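Quiz Club > Meetings > Minutes > September

FESTBERG TRIVIA CLUB
Minutes of the September general meeting
Upstairs room, Carken Hotel, 7.30 pm

Present: 13 members. Apologies received from two of the Kiltora table, who were stuck at work.

1. Minutes of the last meeting
Accepted, with one correction. The tie-breaker at the winter night was on the length of the Murray, and the minutes had it as the Darling. Fixed in the folder copy.

2. The question bank
Great news here! The bank has now passed 700 checked questions, and the animal section has finally caught up with sport and music. The new native animals set got a trial run before the meeting and went down a treat. The wombat question (which animal leaves cube-shaped droppings?) got the biggest laugh, and the one about echidnas laying eggs started a good ten minutes of platypus talk, which the chair let run.

There are still gaps. We have loads on mammals and hardly anything on frogs, insects or fish. Members agreed to bring in five questions each on any creature without fur, with a source written beside every answer. Please, no more "what is a group of them called" questions. We have heaps, and half the answers turn up in only one book.

3. Wording of questions
Long and very lively discussion following the emu dispute at the last quiz night. The question asked for "the largest bird" and the sheet said emu, when it should have said "the tallest bird native to Australia". Two tables wrote ostrich and were marked wrong. All present agreed they should have had the point, and the scores have been changed. It moves the Kiltora table up to third, so well done to them.

Agreed: every question is to be read aloud to someone who didn't write it before it goes on a sheet. Agreed also that spelling doesn't matter as long as the marker can tell what was meant. Budgerigar was mentioned several times.

4. The Aidoo Shield
The shield will again be played over 8 rounds, with a break after the fourth. Rounds settled so far are farm animals, rivers and lakes, songs with a colour in the title, famous firsts, and a picture round. The other three are open, and ideas can go in the box by the door. There was real excitement about a sound round with bird calls, and a member has kindboldly offered recordings of a kookaburra, a magpie and a whipbird from the back verandah.

Tables of six at most. Jokers may be played once, before the round is read out.

5. Money
We hold $270 after paying for the room and the answer pads. Agreed to spend part of it on a second buzzer set, as the old one favours the left-hand table. Entry stays the same.
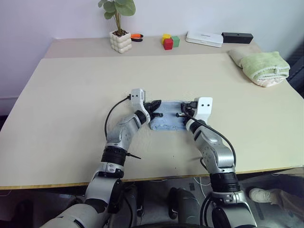
Light-blue cloth, held at both ends.

6. Website
The answer keys for the last four quizzes are up, with a short note under each answer. Members love the notes and would like them longer! Score sheets will be added once the emu change has gone through. Anyone who spots a mistake should send the quiz name and question number along with it.

7. Other business
The Carken has asked us to finish by 10 pm when the dining room is booked. Agreed.

A request for a beginners' night was warmly supported. Easier questions, smaller tables, and regulars spread out so that every table has one. To be planned at the next meeting.

Lost property: one green scarf, one dictionary.

Meeting closed 9.05 pm, followed by a quick round on sheep breeds.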